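Notes on comparing two finger pads for the Stalier hand-held gripper. Kept by Dirceu Assunção. Read it before quoting our pick rates, and please don't cite the Platusgate slides, which leave out half of what follows.

## Wrist camera views
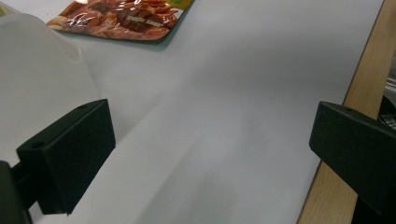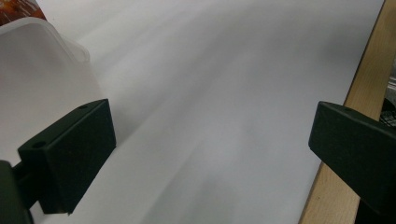
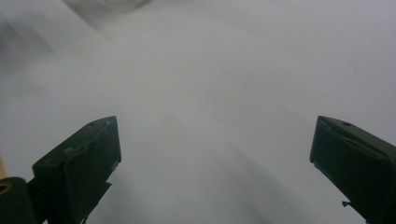
Jaws open in all three.

*Last changed: 29/06/2024*

## What was compared

- **Skisitz pad**: hard block, flat inner face
- **Kaczorowski pad**: same outline, softer face, costs more

Each pad got 200 grasps by 2 operators over 16 sessions. The targets were flat food packages and a plastic container on a white table.

## What I trust

Not much. The softer pad scored higher, but both operators had three months of practice by the time they used it. The order was never swapped. I asked for that in January and I'm still asking.

"Success" was typed in by the person holding the gripper. I re-scored 3 sessions from video and disagreed often enough to stop using that column for anything except sorting.

White table, frosted container: the edges are hard to make out and my depth estimates there are poor. Don't blame the pads for it.

## Wear

Look at the left finger in the third view, with its pale, scuffed line along the top and outer edge. The log has no field for pad condition. It should.

## Files

- `grasps.csv`: one row per grasp
- `rescored.csv`: my labels only
- `views/`: stills

Rows with no pad name were left in. Drop them yourself, and say so if you publish.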